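Dia de portas abertas na Flasness: uma manhã inteira a falar de arquivo, papel e secretárias

Já lá vão uns dias e ainda tenho o caderno cheio de notas, por isso vai mesmo assim, pela ordem em que as fui escrevendo (a minha letra em pé, no meio de um corredor, é uma desgraça). A Flasness abriu as oficinas e a sala de mostra a 16 de setembro de 2021 e eu inscrevi-me mal vi o aviso. Quem gosta de material de escritório percebe-me. Quem não gosta pode saltar já para a parte do café, que também foi boa!

O edifício é de 1892 e começou por ser uma encadernação. Ainda se vê o guindaste no pátio, com a roda pintada de verde, e uma escada de ferro que range a cada passo. Recebeu-nos Soon-im Geum, que distribuiu uns crachás com o número de inscrição. O meu era o 241. Deram-nos um lápis e um bloco da casa, de folha amarelada e boa gramagem, e só isso já me tinha pago a viagem de comboio.

A visita começou pelo corte. As folhas de cartão entram em pilhas altas e saem do outro lado já vincadas para capas de arquivo, num ritmo que hipnotiza. Perguntei pelo cheiro, que me lembrava a papelaria da minha rua quando eu era miúda, e Chang-ho Kang explicou que é da cola dos dorsos, a mesma receita há muitos anos. Fiquei ali a vê-lo dobrar uma capa à mão, só com uma espátula de osso, e saiu-lhe mais direita do que as da máquina. Pedi para experimentar. A minha ficou torta, mas trouxe-a para casa e já lá tenho dentro as faturas da água.

Depois passámos à linha Ham, as caixas de transporte para documentos. Gostei imenso do fecho, com um elástico grosso que passa por dois ilhós e não morde o papel. Há em três alturas e a mais baixa cabe debaixo do assento do comboio (verifiquei no regresso, com a que comprei). A linha Dollis é outra conversa, gavetas e mais gavetas, bonitas, embora um bocado pesadas para o meu gosto. Puxa-se uma e vem o móvel quase todo atrás.

Café no primeiro andar, às 9 pessoas do meu grupo calhou a mesa junto à janela. Bolo de arroz, chá de cevada e uma discussão acesa sobre separadores numerados contra separadores de cor. Eu sou dos de cor e não me demovem. Wycliffe Mosoti usa letras, tudo por letras, até os manuais dos eletrodomésticos, e defendeu-se tão bem que fui para casa a pensar no assunto.

A parte da tarde foi a que eu mais queria, as demonstrações de arrumação vertical. A ideia é simples e toda a gente a conhece: papel deitado em pilha desaparece, papel em pé encontra-se. Mas ver aquilo feito com calma, com uma resma de 200 folhas misturadas de propósito, é outra coisa. Jae-in Kwak separou tudo enquanto conversava connosco, primeiro o que pede resposta, a seguir o que só precisa de ser guardado, por fim o que é para ler. Cada monte foi para o seu compartimento e a mesa ficou de repente enorme.

Saí de lá convencida de que três divisões chegam para uma secretária de trabalho. Com mais, começo a inventar categorias e ao fim de um mês há uma chamada "vários" que engole as outras todas. Também me converti aos modelos perfurados, que deixam passar a luz e pesam menos à vista contra uma parede clara. Os fechados ficam muito bem em estante, mas numa mesa pequena parecem uma caixa de sapatos.
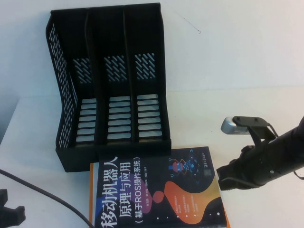

Mal-soon Yeon acha que três compartimentos são poucos para quem estuda, porque os livros ocupam logo um inteiro e empurram as folhas para fora. Prefere deixar o livro que anda a ler deitado à frente do arquivador, à mão, e reservar o espaço em pé para apontamentos e fotocópias. Disse ainda que um livro de capa mole, posto em pé sozinho num compartimento largo, acaba por se dobrar.

Tenho de lhe dar razão na capa mole, tenho um dicionário que ficou em arco para sempre. Quanto ao resto, continuo fiel às minhas três divisões, mas roubei-lhe a ideia do livro à frente e desde então leio mais, que ele está ali a olhar para mim!

Antes de sair passei pela lojinha. Trouxe a caixa Ham, dois maços de separadores (de cor, claro) e um frasco de cola Brodex que me recomendaram para reparar lombadas. Os preços eram os da tabela normal e a fila andou depressa.

Para quem quiser ir, a próxima abertura está marcada para fevereiro e a inscrição faz-se na portaria ou por telefone. Levem sapatos rasos por causa da escada de ferro e um saco vazio. A sala dos dorsos fecha mais cedo do que o resto, por isso peçam para começar por lá.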